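Clullavora Community Help
Print | E-mail this page
Posted in March by Kai Strobel
Shares: 3 | Comments: 2

How should I lay out the drawers of a medical cart?

I look after the supply cart in a small first-aid room. It has a white body, light-blue drawer fronts and a bin on each side. The lower drawer has no dividers. Boxes, a flat packet, one long package, a round container and a bottle all share the one tray, and anything that can roll ends up at the front when the drawer is opened fast.
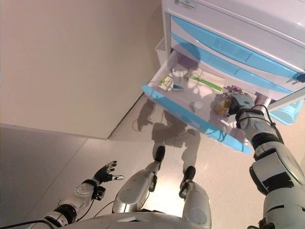

The two drawers above it hold gloves and dressings and give me no trouble. I want a layout for the lower one that another person can restock from a list. The usable tray depth is 40 cm. I would like to keep the cost low and not drill into the cart. I also need to know whether the floor matters, as the cart has to be pulled away from the wall for cleaning.

Answer from Ryszard Piątek, 60 votes

Split the tray by shape first and by use second. Three zones are enough for a drawer of that size.

1. Back: boxes, standing on edge with the label facing up or forward. Small boxes stay upright if they are packed against the rear wall.

2. One side, front to back: long packages. Lay them parallel to the side wall. Placed diagonally, one long package uses up the space of several short ones.

3. Front: bottles and round containers, in a shallow removable tray with a lip. Stand bottles up if the drawer closes over them. If it does not, lay them across the direction of travel with a stop on each side.

For the floor, hard speckled flooring is fine. Sweep before moving the cart, check the casters for hair and thread, and lock them again afterward. Close every drawer before you roll it. An open lower drawer shifts the weight forward.
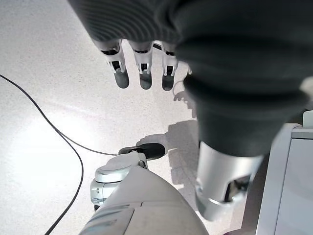

4. Tape a restock list inside the top drawer. Give each item a zone number and a minimum quantity. Date the list whenever it changes.

Clip-in dividers need no drilling. I use the Brander ones. Measure the inside of the tray at the bottom, where it may be narrower than at the rim.

Answer from plendville_stores, 3 votes

just use a shoebox lid, works for me
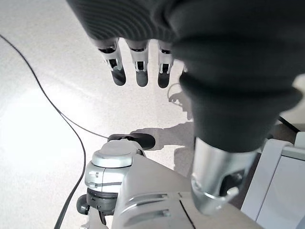
Cut it to fit and replace it when it gets soft. Cardboard can't be wiped down, so if your room has cleaning rules get a plastic one.

Comments (2) | Share | Print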